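Trekudo Sparkling Quince, Dry

We first tasted this one in October, standing in a cold shed at Pleltley with our coats on, and it was so good that we had all finished our glasses before anyone had written a word down! It's been on our list ever since, and it is still the bottle we reach for when friends turn up early.

Trekudo is made by Hacer Kahraman, who grew up among her family's quince trees and learned to ferment the fruit from her aunt. Quince is a stubborn thing to work with (hard as a doorknob, and so sharp when raw that your teeth squeak), but left to ripen in straw and pressed slowly it gives a juice full of honey and rose. Hacer ferments it cool for 90 days, then moves it into bottle with a little of the fresh juice held back, so the bubbles come from a second fermentation and stay very fine.

In the glass it's a deep straw yellow with a lazy, steady bead. Put your nose in and you get baked apple, lemon peel and a bit of beeswax, and then the quince itself comes up, floral and almost like pineapple. The taste is properly dry, with a firm grip at the sides of the tongue that makes you want food straight away. The finish goes on and on – there's a touch of bitter almond right at the end that I love.

Drink it cold but not icy. It's wonderful with roast pork, hard sheep's cheese or anything fried and salty, and we've had it with a plate of Öztürkmen pickled peppers, which sounds mad and was a treat. A flat day-old glass makes a lovely poaching liquid for pears, too. 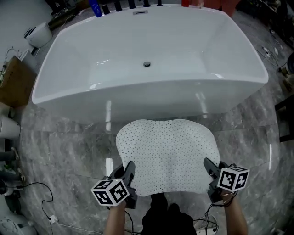 White tub, black taps, grey marble floor.

The current batch is 300 cases, and each case holds 3 bottles packed upright in card. Expect a fine dusting of sediment, so stand the bottle up overnight and pour gently, or give it one slow turn if you like it cloudy (I do). It will keep happily for a couple of years somewhere dark, growing rounder and nuttier as it goes. The corks are wired and quite lively, so hold on tight when you ease one out.

Style: dry, sparkling
Fruit: quince, whole-pressed
Closure: cork and wire
Stock code: Resix 160

Contact us | © Trekudo | Back to top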